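Household Gods in the Roman Home: Frequently Asked Questions
Reading notes for the Gerkstead evening course in ancient religion
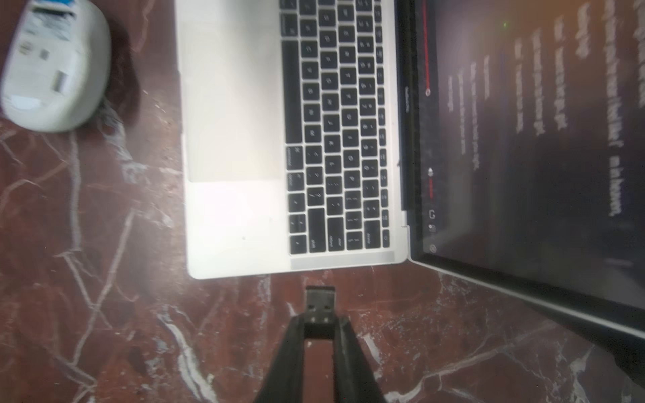

What was a lararium?

A lararium was the shrine where a Roman household honored its gods. Some were niches cut into a wall, some were small models of a temple front, and many were only a painting. They turn up in kitchens, courtyards and entrance halls.

Who were the Lares?

They were protective gods tied to a place. Painters usually showed them as a pair of dancing young men in short tunics, each holding up a drinking horn. Scholars still disagree on whether they began as spirits of the dead or as gods of the fields.

Are the Penates the same thing?

No. The Penates looked after the household and its stores. Roman writers sometimes blur the two groups, so check the Latin before you rely on a translation.

What is the genius?

The genius was the divine double of the head of the house – a man with his toga pulled over his head, pouring an offering. Snakes often appear below him.

What did people offer?

Mostly incense, wine, grain, fruit and garlands. A pig could be given on larger occasions.

Do I need Latin for the course?

No. All set passages are given in English, with the Latin alongside for those who want it.

How long is the written assignment?

Between 600 and 1000 words, on one of the 6 topics in the course packet. Notes and bibliography are not counted.

When does the course start?

The first meeting is in August. There are 13 sessions.

Last updated 27 Jul 2023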